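Saturday, September 5, 2020
Hurko workshop, returns bench

In on a Saturday so the bench would be quiet. It was, apart from the compressor next door and Gunhild Østergaard, who had the same idea and got the good chair.

Left over from Friday: the number puzzle. Cheetham (the two-arm station; the name was on the quote and stuck) still does its best work on things nobody minds checking by hand, and its worst on the things we bought it for. Wooden puzzles are what we bought it for. Every returned set from the Binell play kits has to be opened, the tiles seated, the missing ones written down, and the whole thing bagged again. Gunhild does a puzzle while talking on the phone. Cheetham needs silence and a clean table and then thinks it over.

Changes since the last entry:

Right wrist now comes in more steeply over the board. The old approach brushed the neighboring tiles on the way down and then, very politely, put the piece on top of them.

Slowed the last part of the descent. It looks like someone lowering themselves into a hot bath, but the tile gets a chance to find the slot.

Left arm told to wait with its jaws open and stay out of it. Until Thursday it would try to help. Auður Þrastardóttir has asked whether the same setting is available for department heads.

Other stock pushed back to the wall. The clear bags still confuse the object finder, which will sometimes report a bag of toy pieces as a great many separate returns. Leaving them on the table for now, because they'll be on the table in real life too.
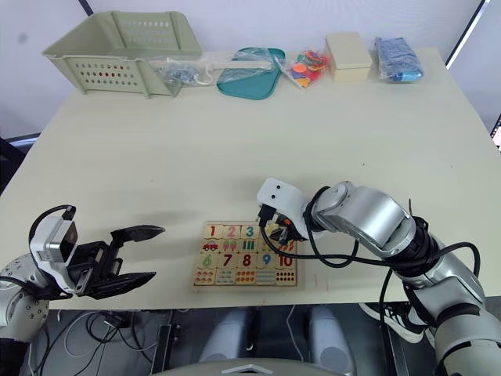
The top row is where most of the trouble has been. The color on those tiles is easy to see and the fit is snug, so the software is very confident right up to the moment of contact. A person feels the edge catch and gives it a little wiggle. Auður spent most of last week trying to write down what "a little wiggle" is. She has a page of it. The current version has 3 settings and she calls them shy, normal and Gunhild.

Log for the batch so far: 294 tile placements attempted. The plan says 1,000 before anyone upstairs gets a number out of us, and I intend to hide behind that for as long as it lasts.

Now the part that doesn't go in the weekly summary.

The promise in April was that the station would take the dull work and leave us the interesting work. The dull work has indeed moved. It used to be seating tiles and now it's watching tiles get seated, with a hand near the stop button. Gunhild says that seating them was better, since at least your fingers were warm. She used to get through a crate before lunch and could tell from the weight of a bag if a piece was gone. There's no field for that in the form. I've asked Gornar, who wrote our intake software, to add a free text box, and they want to know what it's for.

On the other side of the ledger, her wrist is better. She brought that up herself, a bit grudgingly. And the Friday pile, the one we all used to find errands to avoid, is now shared out properly, as each of us has to take a turn at the station. Auður, who was hired for software and had never opened a return in her life, found out this week how much sand a family can keep in a puzzle. She has stopped calling it "edge case debris" in her tickets.

Unsettled question: who signs the slip? Until now the initials on the bag meant the person whose hands had been in it. Gunhild won't put GØ on a set she only watched, and I think she's right. Printing the station's name on it gives a customer with a missing tile no one to be cross with. For the time being we write both, and the slips look like a law firm's.

To do Monday:

Red marks on the tabletop. Try the mild cleaner first.

Tidy the cables under the table. I've written this on 4 lists now, this one included.

Try the wiggle on the lower rows with the setting at normal. Leave Gunhild for last.

Ask Gunhild (the person) to do one full board slowly, with Auður taking notes. She has agreed on condition that she gets to keep the chair.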